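Bathroom Counters and Basins: Your Questions Answered

We get a lot of letters at Indside about bathrooms, and most of them come down to the vanity, so we've gathered the ones that turn up again and again. Have a wander through, and if yours isn't covered, drop us a line and we'll do our best.

My black countertop shows every single water spot. Have I made a terrible mistake?

Not at all! Dark counters are gorgeous and they do ask for a little more attention, that's all. Keep a soft, dry cloth in the top drawer and give the surface a quick wipe after you brush your teeth. The spots are mostly minerals left behind as the water dries, so if you catch them early you'll hardly need a cleaner.

Can I use vinegar on it?

Please check what your counter is made of first. Vinegar is hard on marble and plenty of other natural stones, and it can leave dull patches that won't wipe away. A drop of mild dish soap in warm water is a kinder choice for nearly everything. One reader with a Gornetti top (lovely thing, we were a bit jealous) has used nothing else for 17 years.

How do I look after a matte black faucet?

Gently. No scouring pads, no gritty pastes, no bleach sprays. A damp microfibre cloth and then a dry one will do nicely, and an old soft toothbrush gets in around the base where the gunk collects.

How much should I leave out on the counter?

This is our favourite one, and everybody in the office has a different answer. We'd say a cup and a pump bottle is plenty for most households, with everything else in a drawer or a basket. The Wamelik basket we sell is 42 cm wide and sits happily on a shelf or beside the tub.

Where should the rinsing cup go?

At the back, next to the faucet, where your sleeve won't catch it. A light colour is a real help against a dark top when you're half asleep and reaching for it.

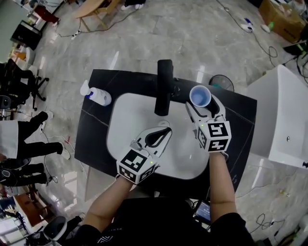 A light blue cup beside the faucet, with the white oval basin in front.

What's the best way to clean under the rim of an undermount basin?

Use that old toothbrush again, with warm soapy water, and work your way slowly around the join. Rinse well and dry it off. If the sealant has gone dark or is peeling, it's time to have it redone.

Do you still carry the Wuisan soap tray?

We do! The September batch sold out faster than we'd expected, but more are due on 3rd October, limited to two per customer.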